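J'ai mis du temps à demander des comptes à mes clients avant de leur ouvrir un crédit. Pendant des années, je livrais d'abord et je facturais ensuite, à trente jours, parce que c'est ce que faisait mon prédécesseur. Je revends du petit matériel d'atelier et de rangement à des entreprises de la région, et la moitié de mon chiffre passe par une dizaine d'acheteurs réguliers. Les autres commandent deux ou trois fois par an.

En octobre, j'ai revu toute la procédure. Je note ce que j'ai changé, surtout pour pouvoir m'y reporter.

## Ce qui a déclenché le chantier

Une facture de 1 740 euros, émise au nom de Sokness, payée avec 54 jours de retard. La somme n'était pas énorme. Ce qui m'a gêné, c'est que je ne savais pas à qui j'avais affaire. J'avais un numéro de portable, une adresse de livraison et un bon de commande signé d'une initiale. Quand il a fallu relancer, j'ai appelé le portable sept fois, puis j'ai écrit à l'adresse de livraison, qui était celle d'un entrepôt partagé. Le courrier est revenu.

Le paiement a fini par arriver, sans explication ni pénalités. Je ne les ai pas réclamées et j'aurais dû le faire. L'indemnité forfaitaire de quarante euros entre professionnels est due de plein droit, elle figurait au bas de ma facture, et je l'ai laissée passer par fatigue.

## La fiche d'ouverture de compte

Nermin Sönmez, qui tient ma comptabilité depuis l'an dernier, m'a envoyé un modèle d'une page. Le mien en faisait quatre et personne ne le remplissait. Le sien demande :

- la raison sociale exacte et le numéro SIREN
- l'adresse du siège et l'adresse de facturation, si elle est différente
- le nom et l'adresse électronique de la personne qui règle les factures
- l'encours souhaité
- deux fournisseurs à contacter comme références
- la signature d'une personne habilitée, avec sa fonction en toutes lettres

J'ai ajouté une ligne pour l'acceptation des conditions générales de vente, avec la date. Les références, je les appelle vraiment. Pour Okis, le premier fournisseur m'a répondu en deux minutes que tout était payé à l'échéance. Le second n'a pas voulu parler au téléphone mais a confirmé par mail.

Pour un client qui n'a pas encore de fournisseurs à citer, je demande le paiement à la commande sur les premières livraisons. Leka a commencé comme ça et n'a pas protesté.

## Fixer un plafond

C'est la partie sur laquelle j'hésite encore. Noman Dogar, un confrère qui vend de l'outillage chez Brosalent, accorde à chaque nouveau compte un encours égal à un mois de commandes prévues, puis il révise au bout de six mois. J'ai repris sa règle en la simplifiant : le plafond demandé est divisé par deux au départ, et je regarde les paiements après la troisième facture.

Le logiciel de facturation m'avertit en cas de dépassement. Il ne bloque rien, c'est à moi de retenir la commande. Ça m'est arrivé une fois depuis octobre, pour un dépassement de 100 euros. J'ai laissé partir la marchandise et j'ai prévenu l'acheteur par écrit que la suivante attendrait le règlement.

## Les litiges sur l'état du matériel

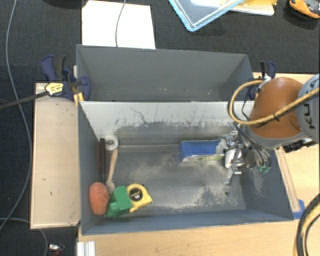

Un retard de paiement a souvent une réclamation pour origine, ou pour prétexte. Le client retient toute la facture à cause d'un seul article, et comme il n'a rien écrit, je l'apprends à la première relance. Mes conditions prévoient maintenant que la réserve est faite par mail sous 7 jours, avec le numéro du bon de livraison, et que la partie non contestée reste payable à l'échéance. Pour le matériel d'occasion, j'écris l'état sur le devis. Un bac gris au fond éraflé, avec une paroi blanchie et rayée, est vendu comme tel, et la ligne du devis le dit avec ces mots-là. « Bon état général » ne m'a jamais servi à rien dans une discussion.

## Les relances

J'envoie un rappel simple cinq jours avant l'échéance, un deuxième le lendemain si rien n'est arrivé, puis j'appelle au bout d'une semaine. La mise en demeure part en recommandé au trentième jour de retard. Nermin voulait la faire partir au quinzième. On en reparlera quand j'aurai un trimestre complet à lui montrer.

Il me reste à faire signer la nouvelle fiche aux anciens clients. J'ai commencé par ceux qui paient bien, et trois l'ont déjà renvoyée.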